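Munro Laundry, Drondholm: your questions

Collections and delivery

When do you collect?
We collect in Drondholm every weekday morning before ten. Leave your bag in the porch or hand it to the driver.

How should I pack my things?
Put whites in one bag and colours in another. Empty all pockets and do up any zips.
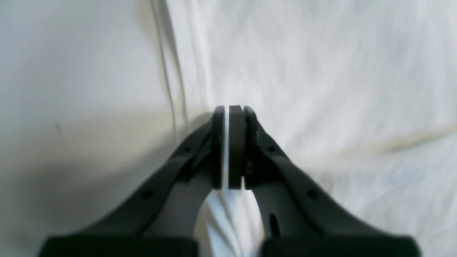

Prices and accounts

What does a standard bag cost?
A standard bag costs £14, washed, dried and folded. Ironing is charged by the piece.

Can I open an account?
You can, if you send us 2 bags or more a month. Ask for Rhonda Fortin at the front desk. Bills go out at the end of each month.

Care of clothes

Will my T-shirts shrink?
We wash cotton T-shirts at 30 degrees unless you ask for something hotter. Please tell us if a shirt should not be tumble dried.
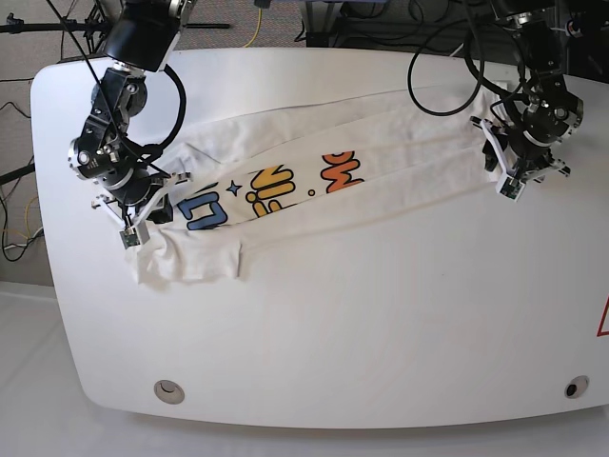
What happens if something goes missing?
Ring the shop within a week and give us your ticket number. We keep unclaimed items until the end of the following month.

Are you open over the winter?
Our hours stay the same from November, but the last collection on Saturdays is at noon.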